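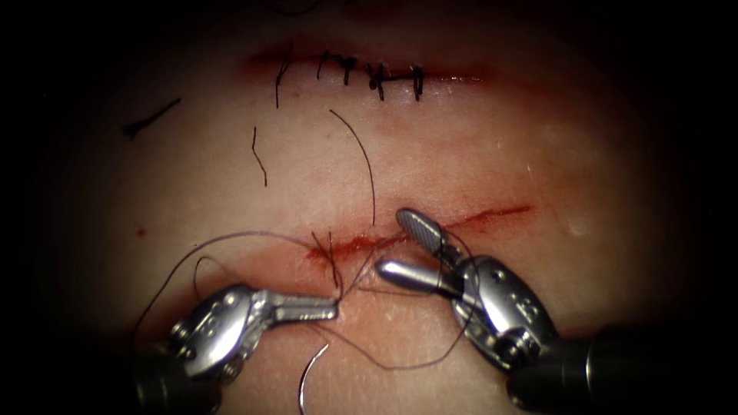
Home | Posts | Workshop notes | Archive | About

Chores and thread
Dec 16, 2025

Print this post | E-mail this post

The question I get from relatives is whether a machine can do the ironing yet. The question I get at work is whether one can take over the end of line 2 at Odside, where finished covers are trimmed, turned and bagged. I treat them as one question. Both jobs involve picking up something limp, finding out which way round it is, and putting it somewhere in a known state.

Rigid parts are a settled matter as far as I am concerned. Give an arm a tray of castings and decent lighting and it will load a machine through the night. Most of what is left over on a shop floor, and nearly everything in a house, bends. Cloth, bags, cables, hoses, food. A bent thing has no single shape to look up, so the controller has to work from what it sees now and some idea of what will happen when it pulls.

In July we had the Lelliso folding cell on trial. It takes flat cotton squares from a bin and stacks them folded. Over the trial it was given 208 squares and stacked 185 of them to the standard the packers use. The other 23 were mostly double picks, plus a few where a corner had tucked under and the cell folded it in regardless. It has no notion of a tucked corner. A packer flicks the cloth once and the corner comes out, and I have yet to see that flick in any specification.

Thread is the harder test, and I have come to think it is the more useful one.
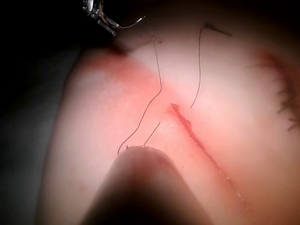
Consider what a single stitch asks for. The needle has to be held at a known angle in the jaws, well back from the point. It has to enter at the right distance from the edge and be driven round its own curve, so that the wrist rotates while the tip hardly wanders. Then it must be let go and taken up again from the other side. If the needle turns in the jaws during that exchange, everything planned after it is wrong. All of this happens before there is any knot.

The needle is at least rigid. Once you know where part of it is, you know where the rest is. The thread offers no such help. It is thin, it crosses itself, it is dark against its own shadow, and part of it is usually behind an instrument. A fixed view from above gives you the layout of the job and very little about depth. A view from close to the tool gives you the last few millimetres, with the tool itself standing in the way. You want both, and then you have to reconcile them.

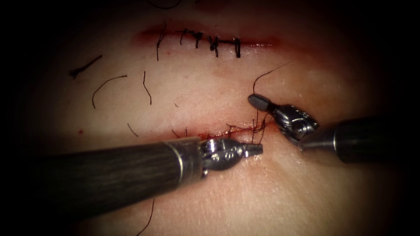

Tying is where I would look first if someone claimed their system was ready for general work. For an instrument tie you wrap the long end round one set of jaws, reach through for the short end, and draw the two apart. The loop has to stay on the jaws while they move. It slides off if there is too little tension and drags the short end through if there is too much. Neither failure shows up in joint positions. You see it in the thread, provided you are looking at the right bit.

Loose ends are the other matter. Offcuts look exactly like the piece you are working with. A person knows which strand is live from having held it a moment ago. A system that judges each picture afresh has to trace the strand back to the needle every time, past whatever scraps are lying about. We have the same trouble on line 2 with trimmings, and the present answer is a woman with a brush. 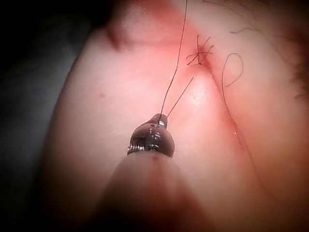

None of this needs a surgical instrument to be relevant. Doing up a bin bag, lacing a boot, putting a button back on a shirt and closing a sack at the Kvam packing bench all come down to two grippers, one flexible strand and a loop that must not fall off. I would sooner see ten knots in a row from one machine, with the failures left in, than another film of a tidy kitchen.

I did ask about prices. The Sketov two-finger gripper is 699 a pair in its plain version, which is cheap enough that hardware is no longer the obstacle for a bench trial. Fingertip wear I cannot comment on, having had ours for one season. The software that came with it will close on a string. It will not tell you whether the string is still there afterwards, so I have fitted a small load cell and am writing that part myself.

As for the ironing, no. Flat sheets, perhaps, on a machine the size of a wardrobe. Shirts I shall go on doing by hand, collar first. Line 2 keeps its people through the spring, and the folding cell will come back for a second trial once Lelliso have changed the pick so that it checks for two layers before lifting.

Print this post | E-mail this post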